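Zasach handheld grippers, pair - 4 out of 5
Reviewed by Amber Van Leeuwen
December 24, 2021

Quick one because I'm packing up for the break. Bought the pair for recording demos by hand so we don't have to tie up the arms all day. Replaced our old remote control setup (two joysticks, a lot of swearing). Had them since March.

Good stuff first. Pickup time is short. Igor Wróbel got a usable two-handed demo on his first morning, and he never got one out of the joysticks. You just hold the things and do the task. Wrists bend like wrists. You feel it when the jaw lands on something hard, which the sticks never gave us.

Markers: cube on top of each gripper, printed pattern on the faces. Tracking holds up as long as one face stays in view. Lose it behind a chair arm or your own elbow and there's a gap in the path. Happens more on low, deep furniture. Tabletop work, almost never.

View from the gripper camera is very wide. Bends everything near the edges, took me a while to get used to. But you get the object and most of the room, and I'd take that over a tidy narrow view for training.

Flat things are the real test. Books, folders, anything lying on somthing soft. The jaw wants to push the cushion down and slide over the cover. Trick is come in low, press at the edge, tip it up against whatever is behind it. Slow. Slower than you think.

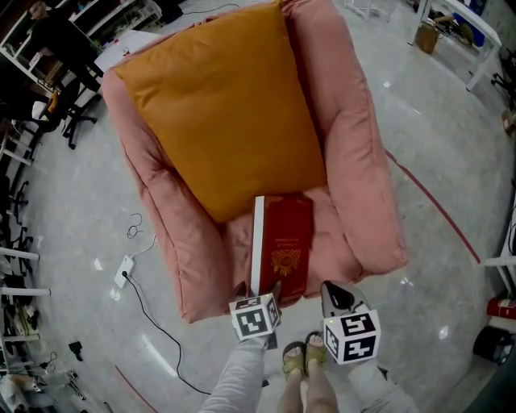
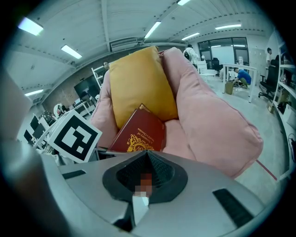 Red book on the pink armchair, from overhead and from the gripper.

We recorded 300 demos on soft seating, and Hanna Czerwiński threw out 12 for tracking gaps. Fine by me. The joystick sets were much worse, didn't even keep the numbers.

Gripes. Weight. OK for short runs, but after 2 hours my forearms are done and the demos get sloppy. Swap people. The handle is also too fat for small hands, Aleksandra Dudek wraps her thumb in tape. Manual is thin and the calibration page is just wrong, do the steps in reverse order. Support did answer, eventualy, with the same page.

Tried the Faltby pair too, on loan. Lighter, nicer trigger, jaws too short for books. Sent them back.

Would buy again. Minus one star for the manual and the weight. Get spare jaw tips with the order, shipping them later costs more than the tips.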